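Nodport Task Planner
Manipulation planning and control software from Skatedel

Release 3.12, July 6, 2023

Nodport plans and runs contact-rich assembly and teardown work on desktop computers and similar equipment. You describe parts and the order they depend on. The planner picks grasps, checks reach inside the case and sends trajectories to the arm controller.

What's in the package
Planner and runtime
Part library, 134 entries
Pose estimation for wrist and fixed cameras
Log viewer with replay

Desktop computer work, wrist and fixed views:

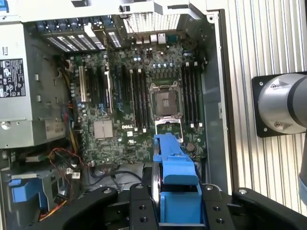
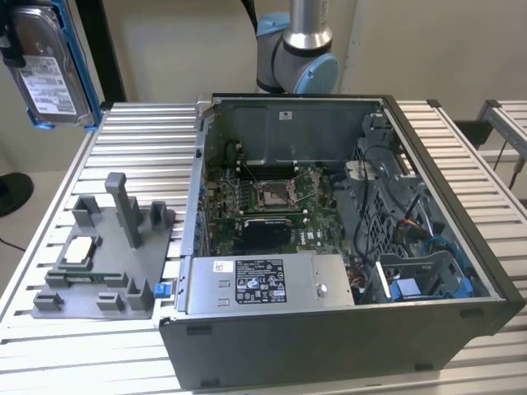
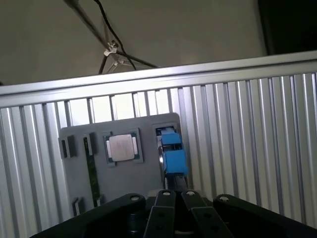 Camera calibration is stored per cell and can be exported. The Herrera driver is included in the base license; the Ekik force plug-in is sold separately. Joint limits set in the controller always override the planner.

Trial licenses run 14 days and cover one cell. Settings from version 2 must be converted before first use. For quotes, contact Shengli Fan in sales.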